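報道関係各位

2018年6月14日
株式会社パクマック

水まわり・卓上向け撥水コーティング剤「トモフ」を8月に発売
拭き取りの手間を減らす水性タイプ、家庭用と業務用の2種類

株式会社パクマック(Pakumach、以下「当社」)は、家具・内装用の水性撥水コーティング剤「トモフ(Tomov)」を、8月より全国の取扱店および当社直販サイトで発売します。家庭用の300ミリリットル入りボトルと、業務用の詰め替え缶の2種類を用意し、食卓、カウンター、洗面台の天板など、日常的に水がかかる平らな面での使用を想定しています。

■開発の背景
塗装仕上げの天板は見た目の美しさから住宅や飲食店で広く使われていますが、水滴をそのままにしておくと輪じみや白い跡が残りやすく、手入れに手間がかかるという声が当社にも寄せられていました。当社が今年初めに既存製品の購入者を対象として行ったアンケートでは、1,205人から回答があり、このうち558人が「天板の水じみ」を困りごとの一つに挙げました。

従来の当社製品は溶剤系で、施工時の臭いと乾燥時間の長さが課題でした。「トモフ」は主成分を見直して水性とし、換気の難しい室内でも扱いやすくしています。開発は当社技術部が担当し、塗膜の評価には素材試験を手がけるエルモント社(Ellmont)の協力を得ました。両社で284枚の試験板を作製し、下地の種類、塗布量、乾燥条件を変えながら配合を決定しました。

■製品の特長
塗布は付属のスポンジで薄く伸ばし、乾いた布で仕上げるだけです。専用の道具や下塗りは必要ありません。乾燥後の塗膜は透明で、下地の色や艶を大きく変えません。鏡面仕上げ、半艶仕上げのいずれにも使用できます。

効果の持続期間は使用環境によって異なりますが、家庭の食卓では半年に一度の塗り直しを目安としています。塗り直しの際に古い塗膜を剥がす必要はなく、中性洗剤で汚れを落としてから重ねて塗布できます。

なお、無塗装の木材、石材、布張りの家具には使用できません。ワックスを塗布した面では密着が不十分になる場合がありますので、あらかじめワックスを除去し、目立たない場所で試してからご使用ください。

■開発責任者のコメント
当社技術部長 オルドジフ・トート(Oldřich Tóth)
「水をはじく性能だけを追うと、塗膜が硬くなり、細かい傷が目立つようになります。今回は撥水性をやや抑えてでも、布で毎日拭く使い方に耐えることを優先しました。試作品を社員の自宅でも使ってもらい、塗りむらが出やすいという指摘を受けて、スポンジの形状を二度変更しています。」
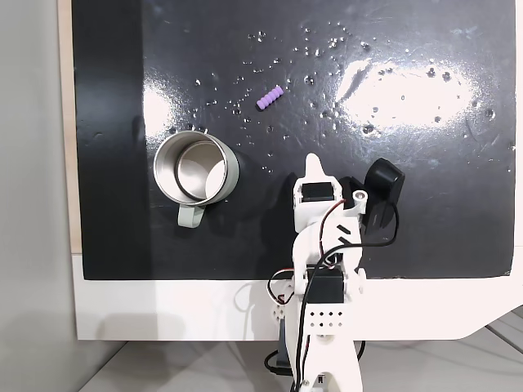 光沢のある黒い板の表面に付いた水滴

■販売および施工サービスについて
家庭用ボトルはホームセンター、家具販売店、当社直販サイトで取り扱います。業務用の詰め替え缶は、飲食店や宿泊施設向けに、内装資材の販売を行うイグウェ商会(Igwe)を通じて供給します。イグウェ商会では、営業時間外に作業員が店舗を訪問する塗布代行も同時に受付を開始します。代行の対応地域と料金は、面積と下地の状態に応じた個別見積もりとなります。

既存の溶剤系製品は在庫がなくなり次第、販売を終了します。溶剤系製品を塗布した面に「トモフ」を重ねることも可能ですが、前回の塗布から一か月以上の間隔を空けてください。

■製品概要
製品名:トモフ(Tomov)
種類:水性撥水コーティング剤
用途:塗装仕上げの天板、カウンター、棚板など
内容量:家庭用 300ミリリットル/業務用 詰め替え缶
付属品:塗布用スポンジ、仕上げ布(家庭用のみ)
発売時期:8月
価格:オープン価格

■本件に関するお問い合わせ
株式会社パクマック 広報担当
受付時間:平日9時~17時
報道関係者向けの試用品をご希望の場合は、媒体名と送付先を明記のうえ、当社サイトの取材申込フォームよりご連絡ください。

記載の内容は発表時点のものです。仕様および発売時期は予告なく変更する場合があります。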